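Workshop notebook, Animation and Comics Unit, Grorkcombe
15 November 2018
Entry by M. Ekström

Present: Estrella Tlapale, Bilal Geagea, Ye-rin Yeo. Bhavana Ramasamy was at Jerkcombe for the sound recording and sent her notes in the evening.

Work continued on the adaptation of Mota. The storyboard for the second chapter now stands at 225 panels, of which 14 were returned to Ms Tlapale for redrawing. The difficulty lies chiefly in the harbour sequence, where the book moves between the narrator as a child and as an old man within a single page. In the comic this is handled by a change of line weight. On screen the change is lost at normal playing speed, and Mr Geagea proposed a change of paper tone instead. A short trial was made with a grey ground for the older narrator. It reads well in the wide shots and poorly in the close ones. To be repeated with a warmer grey.

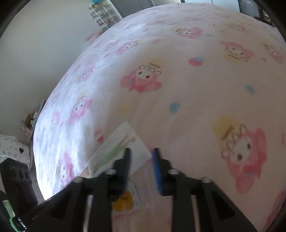
Ms Yeo completed the clean line work for the ferry shots and began on the crowd. Her pencil originals have been scanned and placed in the second drawer of the plan chest, under the chapter heading. Colleagues are asked to return sheets to the same drawer in panel order — two were found this morning among the title designs.

The Drorkar file for the opening shot was exported twice. The first export dropped the last frames of the tide cycle; the second was complete at 1770 frames. The cause has not been found. Until it is, the frame total is to be checked against the exposure sheet before anything is sent to Jerkcombe.

Ms Ramasamy reports that the narration for chapter one is recorded, except the letter scene, for which the reader has asked for a slower text. Revised wording to be agreed with Ms Tlapale.

Outstanding: grey ground trial, close shots (BG). Redrawn panels (ET). Lettering for the shop signs, not started. Chapter three script due in January.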